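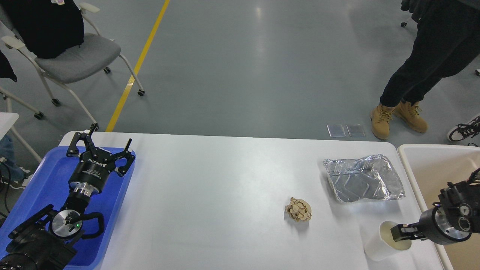
How many episodes do I need before I can train the clearing policy?
Plan on 861 usable episodes for the first model. Fewer will train, but the results in Section 5 of the Onel report were all obtained at that size, and smaller sets were not compared in the same way.

4. Collecting Table-Clearing Episodes

This section covers collection for the Natano clearing study. It assumes you have finished calibration (Section 3) and that the Flilus recorder starts without errors. If you changed the head camera mount after calibration, go back and repeat Section 3 before you record anything.

In this study the items are trash and the goal is an empty table. Only one arm does the work. The other stays parked in its tray for the whole session. We record its joint values anyway so that the files match the two-arm format used in the rest of the project.

4.1 Setting the start state

1. Power on both arms and wait for the joint status lights.
2. Send the left arm to PARK. Leave it there.
3. Send the right arm to HOME.
4. Place the bin against the right end of the table. The rim must not touch the tabletop.
5. Open the layout list and set out the items for the next episode.
6. Check the live view. Every item must be fully in view and inside the reach of the right arm.

Note: Layouts are given as rough zones, and you should not measure them. The method depends on small differences in placement from one episode to the next. Operators who lined items up with tape gave us a batch that trained badly and had to be dropped. 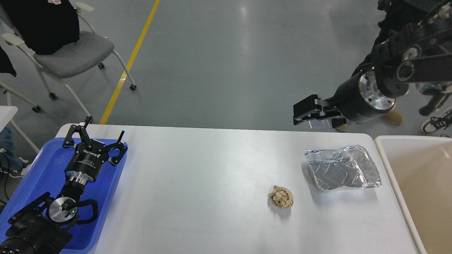
CAUTION: Keep hands off the table once the recorder is armed. The right arm can move as soon as the operator takes control. If an item rolls or tips, disarm first, then fix it.

4.2 Recording an episode

1. Arm the recorder. The counter in the corner of the Flilus window goes to 0.
2. Start the episode with the left pedal.
3. Pick up one item, carry it over the bin, and open the gripper. Do not throw.
4. Pause for 3 seconds with the arm still. The pause is used later to split the episode into single picks.
5. Repeat until the table is clear.
6. Return the right arm to HOME and press the left pedal again to stop.

If a grasp slips, try again in the same episode. Recovered grasps are worth keeping and should be tagged RETRY. If an item lands on the floor, stop and tag the episode DROP. Drops are left out of training but are counted in the failure table, so don't delete them.

Pick order is up to the operator. In the first round we fixed the order, and the policy would stall whenever the item it expected was missing. Free order took longer to collect and fixed most of the stalls.

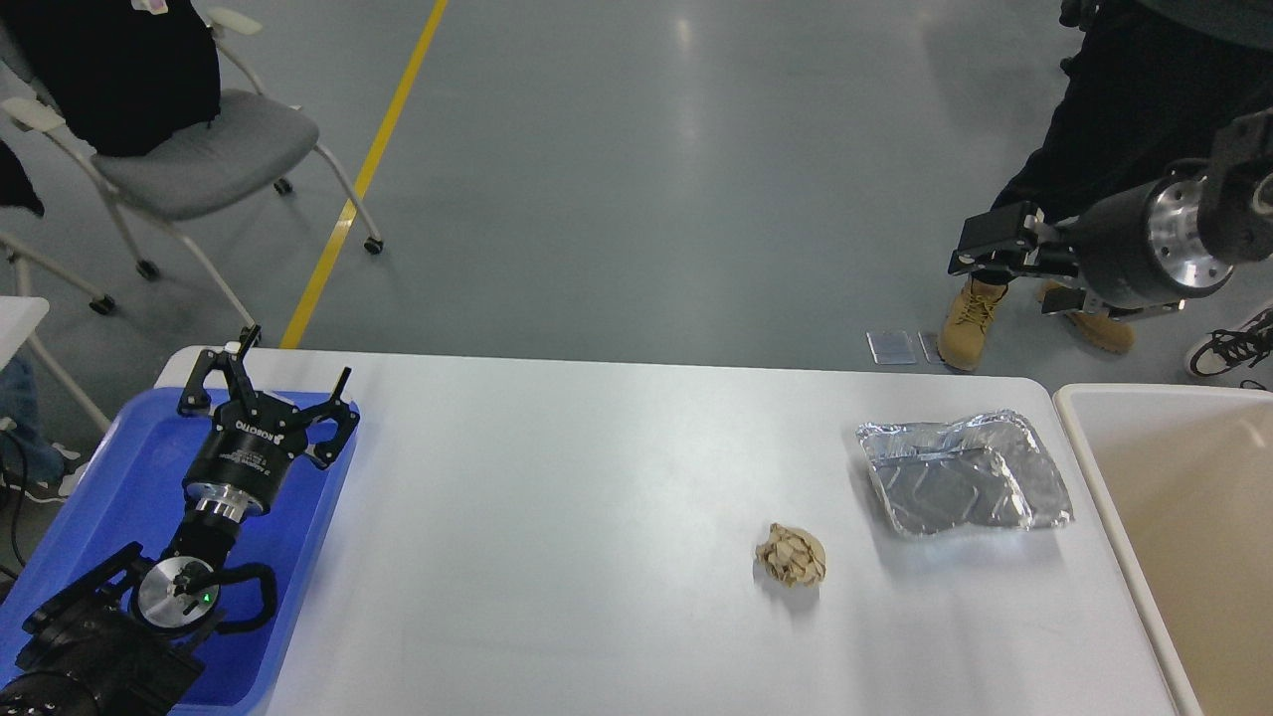

Yae Sakai

4.3 Soft and thin-walled items

Crumpled paper, foil and paper cups change shape when gripped, so the force limit matters more than it does for rigid parts. Set the limit to 41 in the gripper panel before the session and leave it alone. The value is in panel units. If you change it partway through, start a new session folder, or the grasp labels will be wrong for half the files.

For paper, come straight down and close on the bulk of the ball. For foil, take the rim. For a cup, grip at the rim and lift slowly, keeping it upright until it is over the bin.

WARNING: Cups used in the liquid layouts must be kept away from the parked arm and its cables. Stop the arm and wipe up any spill at once.
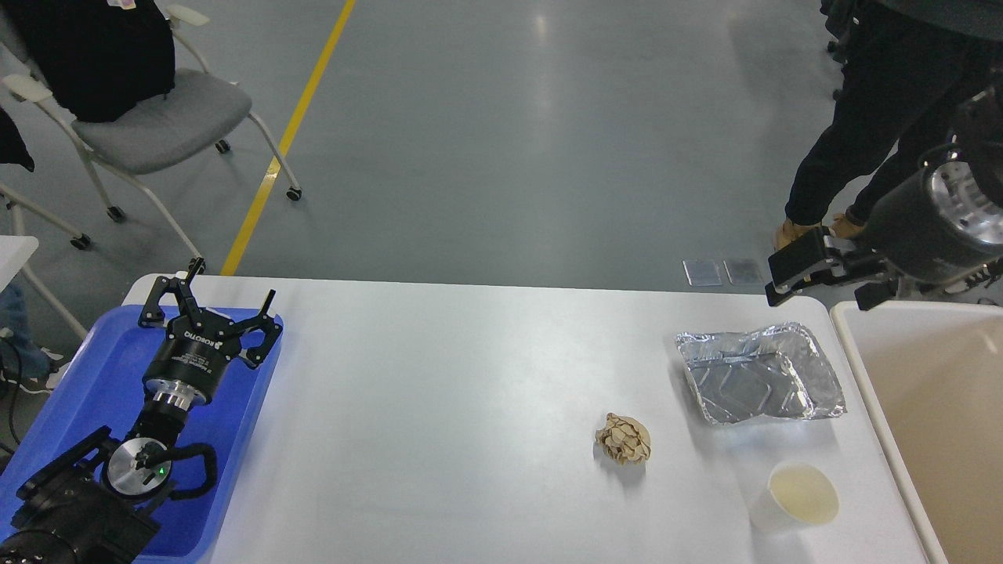

Figure 4-4. Table layout with paper, foil tray and cup.

4.4 Checking the session

1. Run the check script on the session folder.
2. Open any episode marked SHORT. These are usually a pedal pressed twice.
3. Confirm that the left arm values are flat. If they drift, the arm was not fully parked.
4. Copy the folder to the Haworth drive. Sessions copied by 6 p.m. go into that night's training run.

Training stops at 3,000 steps for the quick check model. Use that model only to look for bad data. A session that makes it worse should be reviewed by hand before it is added to the full set.

Go to Section 5 for evaluation runs.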